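Fisuda Opens Nendow, a Citrus Garden and Teaching Kitchen, to the Public

Aquino Street site will grow limes, lemons and kumquats under glass and teach neighbors how to cook with them

July 29, 2019 – Fisuda, the community growing group, is thrilled to announce that Nendow, its new citrus garden and teaching kitchen, is open to everyone after a year and a half of digging, glazing and a great deal of potting soil. The garden sits behind the old bus depot on Aquino Street, on a lot that had been paved over for as long as most people on the block can remember.

Nendow has 200 citrus trees in its first planting, nearly all of them in tubs so they can be moved as the sun shifts through the year. Limes make up the biggest share. There are Persian limes, Key limes and makrut limes (grown mostly for the leaves, which smell wonderful when you tear them), along with Meyer lemons, calamansi, kumquats and a row of blood oranges that are still too young to carry much fruit.

"I grew up with a calamansi tree outside the kitchen door, and when my mother needed one she just leaned out and picked it," said Edgardo Espiritu, director of Fisuda. "I've wanted to give people here that same feeling for years. You can't plant a lime tree in the ground in this town and expect it to see spring, but you can sure keep one happy under glass!"

The greenhouse covers 3269 square feet and stays above 50 degrees on the coldest nights. Rainwater from the roof runs into a tank under the potting benches and is used for most of the summer watering. The glass came from a closed flower nursery and was cleaned, sorted and refitted pane by pane through January, in weather that made everyone very fond of the one space heater on site.

The kitchen next door is where the fruit gets put to work. It has 12 cooking stations, two of them built lower for wheelchair users and for kids, and a long shared table where every class ends with a meal. Classes run from late summer through next spring and include preserved limes and lime pickle, marmalade for beginners, curd and pie, and a session on cooking fish in citrus juice. There's also a short class on juicing and freezing, for anyone who has ever bought a big bag of limes for a party and found most of it still in the fridge a week later.

Each class starts in the greenhouse. People learn to judge a lime by its weight and by the feel of the skin, and they pick what they'll cook with. A good juicing lime feels heavy for its size and gives a little when pressed. Color is a weaker guide than many shoppers think – a Persian lime left on the tree will go on to turn yellow, and plenty of cooks like it better that way, since it's milder and full of juice. The Nendow staff leave a few on the branch on purpose so visitors can taste the fruit at both stages, side by side.

"The tasting is my favorite part of the whole visit," Espiritu said. "People who've cooked with limes all their lives try a yellow one and just stop talking for a second. Then they want to know where they can get more."

Home growers are welcome too. The garden will hold a potted citrus clinic on the first weekend of every month, where people can bring in a tree that's dropping leaves or refusing to bloom and get some help with it. Yellow leaves, scale insects, sticky leaves and roots that have run out of room are the usual complaints. Soil mix will be sold by the scoop at the clinic table, and there's a free handout on bringing trees indoors in the fall, written after last year's first trial trees sulked for weeks in a room with too little light. Please wrap the pot in a bag if you're coming by bus.

Planting records, watering schedules and harvest weights are kept in Eltix, a garden log that Fisuda has put together for its own sites. The harvest pages will be posted at the greenhouse door, so anyone walking in can see what's ripe that week and which trees are resting. Schools that book a visit can have a tree set aside and follow it through the year, from flower buds to fruit.

Fruit that isn't used in classes will go to the Aquino Street food pantry and to a small stand at the front gate. The stand runs on an honor box and will carry limes whenever there are enough to spare, plus makrut leaves in bundles and jars from the marmalade class. First-season crops are expected to be light. Trees in tubs need time to settle, and the garden team is thinning the fruit on the younger ones so they put their energy into roots and branches.

Nendow is open to visitors every morning except on public holidays, and entry is free. Classes cost $12 per person, with a number of free places held at each one for people who'd otherwise have to skip it. Sign-up sheets are at the gate and at the Fisuda office. Children under 10 should come with an adult, and the paths are flat and wide enough for strollers. Closed shoes are a good idea, as several of the Key limes have real thorns and the clippings don't always make it to the bin.

About Fisuda
Fisuda turns unused city lots into places where food is grown, cooked and shared. Nendow is its third site and its first under glass. The group also runs a bean and squash garden and an herb yard, both open to the public during daylight hours.

Press contact
Edgardo Espiritu, Fisuda office, Aquino Street. Visits for reporters can be arranged on any open morning, and there will be marmalade.

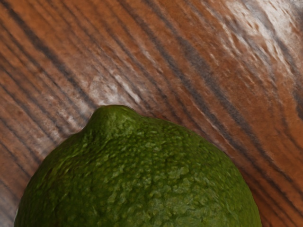 Comment from Marisela: So happy to see this! Will the clinic take trees that were grown from seed? Mine is a Key lime I started in a yogurt cup, it's up to my shoulder now and has never once flowered. I'd also love an evening marmalade class if you get enough people asking, mornings are hard with my shifts.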